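Petek – carnet de recettes familiales en texte brut
Lisez-moi, mis à jour le 16 mars 2025

Bienvenue ! Petek est un petit recueil de recettes transcrites à partir de cahiers, de fiches et de dos d'enveloppes que nos familles gardaient dans des tiroirs de cuisine.

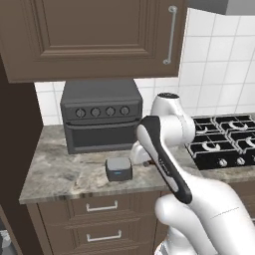 L'idée est partie d'un cahier de Valbona Dervishi, dont les pages se détachaient une à une, et que Radomir Babić a eu la patience de recopier pendant tout un mois de décembre. Depuis, d'autres ont apporté les leurs, et nous en sommes bien contents.

Contenu

Le dossier « recettes » contient 30 fichiers, un par plat, encodés en UTF-8. Le dossier « notes » rassemble les remarques en marge : « trop salé », « doubler pour Pâques », ou encore le nom d'une voisine dont plus personne ne se souvient très bien. Nous les avons gardées telles quelles, parce qu'elles font partie du plaisir.

Format d'une fiche

titre : le nom du plat, dans la langue du cahier
source : la personne qui a prêté le cahier
portions : un nombre entier, ou vide
ingredients : un par ligne, quantité d'abord
etapes : texte libre

Les mesures d'origine (le verre, la cuillère à café, la fameuse « poignée de Costel ») sont conservées, et la conversion en grammes figure entre crochets quand nous avons pu la vérifier. Pour 17 fiches c'est fait, pour les autres il faudra cuisiner encore un peu – ce n'est pas la pire des corvées !

Limites connues

Les temps de cuisson viennent de fours à bois, de fours à gaz et d'un vieux four électrique capricieux, alors surveillez vos plats. Deux fiches de gâteaux aux noix se ressemblent beaucoup, mais Arben Hoxha et Tihomir Omerović tiennent chacun à la leur, et nous n'avons pas voulu trancher.

Contribuer

Envoyez-nous votre fiche avec l'accord de la personne qui tenait le cahier, ou de ses proches. Une écriture difficile à lire ne nous fait pas peur : joignez un scan et mettez un point d'interrogation après les mots douteux.

Licence

CC BY 4.0 pour les transcriptions. Les scans des cahiers restent à leurs familles et ne sont pas diffusés.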